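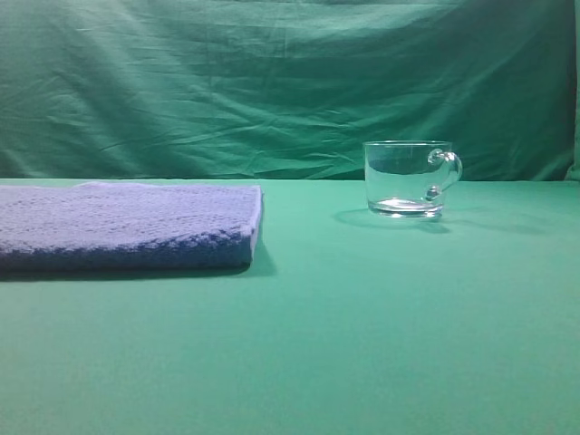

Nona Tabletop Kit – Frequently Asked Questions
Last updated August 18, 2021

What is the Nona kit?
Nona is a practice kit for teams who teach a robot arm to pick up household things and put them down again. It is prepared by Rovetti in our workshop in Rosthorpe. You bring your own arm and gripper, and we supply the table surface, the backdrop, the objects and the task cards.

Which task should we try first?
We advise the mug and the folded cloth. The arm must take a clear glass mug by its wall or handle and set it on top of the cloth. Many customers find this harder than they expected. Glass shows the color of everything behind it, and the cloth is a soft base, so the release has to be gentle.

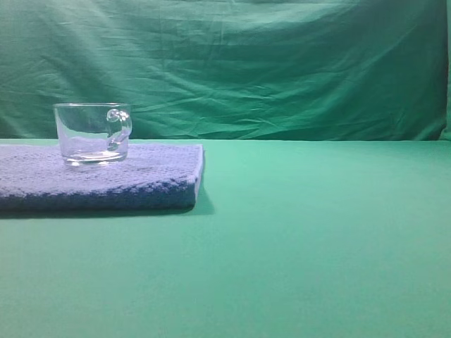
A placement counts as good when the mug stands upright on the cloth with its whole base supported. It does not need to be in the center. The card also explains how to score a mug that leans or touches the edge.

Must the backdrop be ironed?
No. Creases do not disturb the task, and some teams prefer them. If your vision software has trouble with them, hang the cloth for one night before you start.

Can we put water in the mug?
Yes, a little. Please keep all electrical parts of your arm away from the table during these trials, and dry the surface after.

How many task cards are included?
There are 52 cards. Each one gives the start position, the goal and the scoring rules.

What does it cost?
The full kit is 653 euros. With the second set of objects it is 878 euros. Shipping is calculated at checkout.

I broke the glass mug. Can I buy only this part?
Of course. Mugs are sold in packs of 2. Another mug from your kitchen will also work, but then your scores can not be compared with those of other teams.

Do you lend the kit to schools?
We started this in June. The loan is for four weeks and the school pays only the return shipping. Please write to us through the contact form and tell us which arm you have – we will answer within three working days.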